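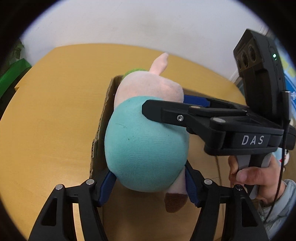

Jonasora – stuck in chapter 2, creature won't come back after the ferry

Posted by Gopinath Kurup

Playing Jonasora on PC, keyboard and mouse. Got to the bit where you leave the creature at the ferry dock and cross to Plernau on your own. Did the lantern puzzle, got the key, went back over. Creature's gone. Quest log still says "Call your companion" and pressing the whistle does nothing, just the sound. I've walked the whole dock twice. Reloading the autosave puts me right back in the same spot with the key allready in my bag.

Only manual save is from before the marsh and I really don't want to do the marsh again. Anyone got past this? On the May patch if that matters.

Celeste Cordeiro

Had this. Did you feed it before you got on the ferry? There's a hidden hunger value and if it's under 20 when you leave, it wanders off to the mill. Not the dock, the mill up the hill, behind the water wheel. Stand close and whistle there. Mine came out on the third go.

If it's not at the mill then it's the other bug – the one where the key gets picked up too early.
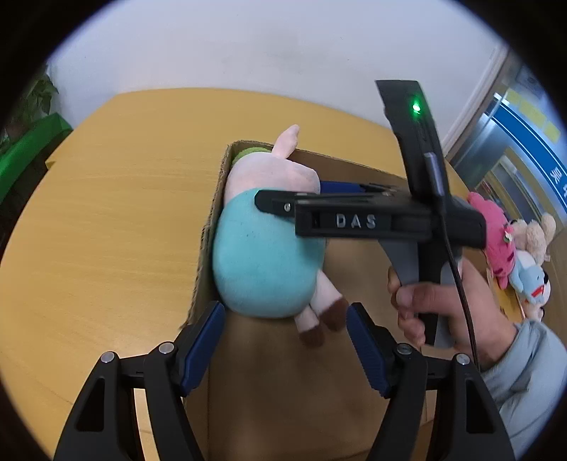
For that one drop the key in the chest at the inn, sleep til morning, take it back out. The quest step fires again when you pick it up. Worked for me on the old patch, haven't tried it on the new one. Make a manual save first!! The chest ate a friend's map once.

Vignesh Annamalai

just redo the marsh its like ten minutes

Linnea Wikström

Mill didn't work for me but the inn chest did, May patch, so that part's still good. One thing to add – you need 400 coins for the room if you were rude to Borus in chapter one, otherwise it's free. If you're short, sell the fishing rod, you get a better one from Holmgren later anyway.

Also turn off cloud sync before you start, mine pulled the broken save back down over the good one and I had to do the whole thing agian.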